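Gullent Kitchen – Questions we are often asked

Who runs the evening classes?
The classes are given by Emiko Tanabe and Itsuki Kikuchi. Emiko teaches the dough and the shaping, and Itsuki teaches the fillings. Both speak English and Japanese in class, so please ask in the language which is easier for you.

How many people are in one class?
We take six people at most. If fewer than three have booked, we move the class to another evening and write to you by email.

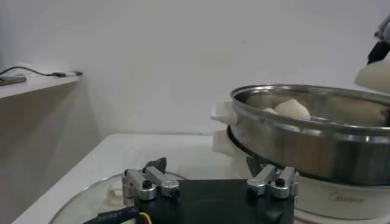
Do I need to have cooked before?
No. Many of our guests have never worked with yeast. If you can already make a good dough, you may find the first hour slow – please tell us when you book, and we will give you a pleating exercise.

Which flour do you use?
A plain flour with low protein. Bread flour makes the bun chewy and the colour a little darker. In a normal supermarket, look for cake flour, or mix plain flour with some cornflour.

Why do my buns at home become wrinkled?
Usually the dough has risen too long, or the lid was opened too fast at the end. Turn off the heat, wait four minutes, then lift the lid slowly. Water falling from the lid can also mark the top. A thin cloth under the lid helps with this.

Can I freeze them?
Yes, after steaming. Let them cool fully, wrap each one, and steam again from frozen. The microwave is possible but the edge goes hard.

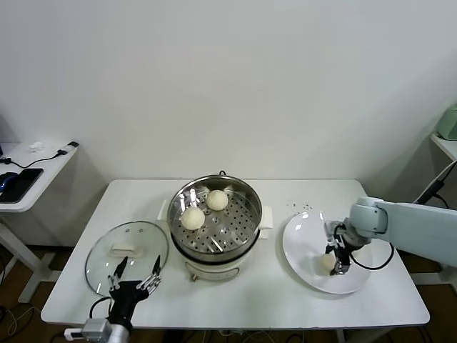

Is there a vegetarian filling?
Always. In autumn it is pumpkin with miso, and in the other seasons cabbage and shiitake. For vegan guests we change the milk in the dough to soy milk. We cannot offer a gluten-free bun, I am sorry. We tried several recipes and did not like any of them.

What should I bring?
An apron and a container with a lid. You will take home what you don't eat.

Where are you, and can I park?
We are in Bloxham Lane, behind the Tustby bakery. Parking in the lane is free after 6 pm, except on Friday, when the market uses it.

Can I cancel?
Until two days before, with full refund. After this you may send a friend in your place.

How do I use a gift voucher?
Write the voucher number in the notes when you book. Vouchers are good for one year, and for the November classes please book early.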